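The Basket by the Back Door

My grandmother never unpacked her groceries all at once, and for years I thought that was laziness. She'd leave a full basket on the table for half a day and pull things out as she cooked. I do it now too, and I've become a little evangelical about it (ask my sister, who has asked me to stop).

What won me over was an afternoon in April with Elsa Backlund, who teaches a tiny pantry class out of her kitchen in Grolturlow. Two students at a time, no more, and you bring your own shopping. She made me pack one basket 30 different ways before she let me have coffee! Okay, it felt like 30.

Her rules are loose. Boxes go in first and they go in leaning, so you can read the ends. Bags get shoved up along the edge where they can crinkle all they like without getting crushed. Anything round goes against a wall, or it'll wander. And you leave the basket open on the table where you can see it, at an angle, so the handle's easy to grab on the way to the pantry.

I came home and bought a basket secondhand from Lamai Thepsuriya, who runs Zestasora, the kitchen shop on the corner. She wanted to sell me a linen-lined one. I wanted the plastic kind with the slots in the sides, because you can rinse it in the tub and crumbs fall straight through. We argued happily over it and I walked out with the plastic.

Then there's the pumpkin question. I like one thing on the table that isn't food and isn't useful, and an artificial pumpkin does it for me months before anyone else is ready. Orange next to red shouldn't work. I love it. My neighbor says it looks like a school play, and she may be right, but it stays out until Thanksgiving and then goes back in the closet with the good candles.

I still can't get the small boxes to behave, by the way. They slide down between the big cartons and I find them days later, usually after I've bought another one.
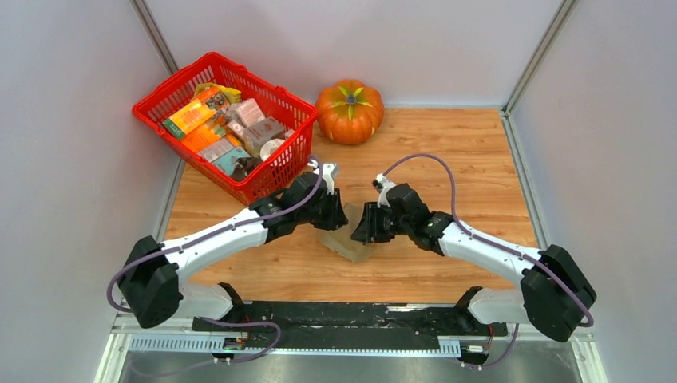
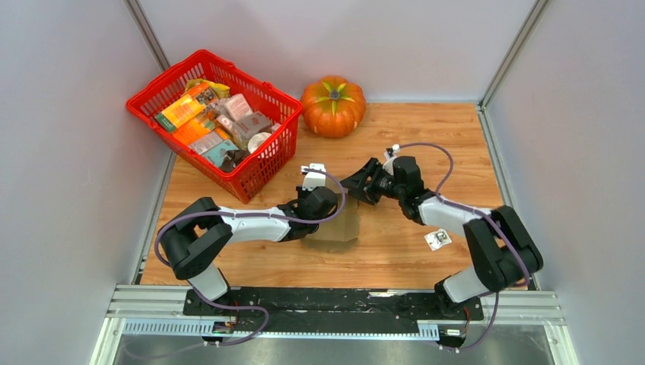 Red basket, full to the top, with the pumpkin beside it.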